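Tag der offenen Tür bei Kuruc, Standort Poltach: Häufige Fragen zur Vorführung

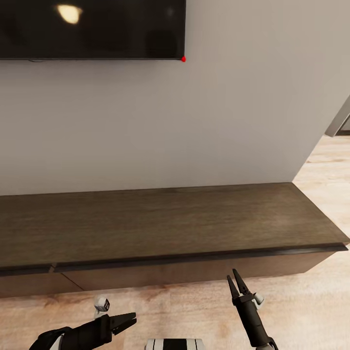
Simulierte Wohnraumszene mit Fernseher und Hängekonsole, unten die beiden Greifer des Roboters.

Stand: April. Fragen, die hier fehlen, bitte über das Anmeldeformular.

Was wird vorgeführt?
Gezeigt wird die Simulationsumgebung Plukport, in der Kuruc Bewegungsabläufe für zweiarmige Roboter in Wohnräumen testet. Die Vorführung läuft auf einer Projektionswand im Seminarraum. Themen sind die Annäherung an Möbel, die Stellung der Greifer und das Öffnen grifffreier Schubladen.

Ist am Tag der offenen Tür auch echte Hardware zu sehen?
In der Versuchshalle, ja. Der Seminarteil ist vollständig simuliert. Beide Teile können einzeln gebucht werden.

Warum gerade Schubladen ohne Griff?
Bei Fronten ohne Knauf oder Bügel muss der Greifer eine Kante finden. Die Konsole in der Beispielszene hat unter der Deckplatte eine schmale schwarze Griffleiste, darunter liegen zwei Schubladenfronten, eine kurze und eine deutlich längere. Für die Bahnplanung ist der Abstand zwischen Fingerspitze und Leiste die maßgebliche Größe.

Weshalb stehen die Greifer unterschiedlich?
Die Arme werden unabhängig voneinander angesteuert. In der Beispielszene ist der linke Greifer weit geöffnet und zeigt schräg zur Mitte, der rechte steht nahezu senkrecht mit leicht geöffneten Fingern. Die Software verlangt keine symmetrische Ausgangsstellung.

Welche Rolle spielt der Fernseher?
Er ist Teil der Raumausstattung und in dieser Aufgabe kein Greifziel. Dunkle, glänzende Flächen sind dennoch von Interesse: Spiegelungen wie der helle Fleck auf dem ausgeschalteten Bildschirm können die Objekterkennung stören. Im Vortrag wird dieser Punkt kurz behandelt.

Wie viele Durchläufe liegen vor?
Für die Schubladenaufgabe sind 3640 simulierte Durchläufe archiviert. Eine Auswahl wird gezeigt, auch abgebrochene Versuche. Rückschlüsse auf die Erfolgsquote an realen Möbeln lässt das Archiv nicht zu — dafür fehlen Vergleichsmessungen.

Wer führt durch das Programm?
Zdislava Kubíček übernimmt den Vortrag zur Simulation, Libor Mikuš die Versuchshalle. Fragen werden im Anschluss an den jeweiligen Teil beantwortet.

Wie lange dauert die Vorführung?
115 Minuten einschließlich Pause. Der Seminarteil beginnt um 10 Uhr und wird um 14 Uhr wiederholt. Der Inhalt ist identisch.

Ist eine Anmeldung nötig?
Für den Seminarteil ja. Der Raum hat 100 Plätze. Die Versuchshalle ist ohne Anmeldung zugänglich, es kann dort zu Wartezeiten kommen.

Darf ich selbst steuern?
An zwei Bedienplätzen im Foyer kann die simulierte Szene mit Handcontrollern bedient werden. Vorkenntnisse sind nicht erforderlich. Kinder unter zwölf Jahren nur in Begleitung.

Darf fotografiert werden?
Im Seminarraum und im Foyer ja, in der Versuchshalle nicht.

Wie erreiche ich das Gelände?
Vom Bahnhof Brusen mit Bus 2 bis zur Haltestelle Poltach Werk. Besucherparkplätze liegen hinter Tor 2 — die Zufahrt über Tor 1 ist dem Lieferverkehr vorbehalten.

Werden die Unterlagen veröffentlicht?
Die Vortragsfolien gehen nach der Veranstaltung per E-Mail an alle Angemeldeten. Szenendateien aus Plukport werden nicht weitergegeben.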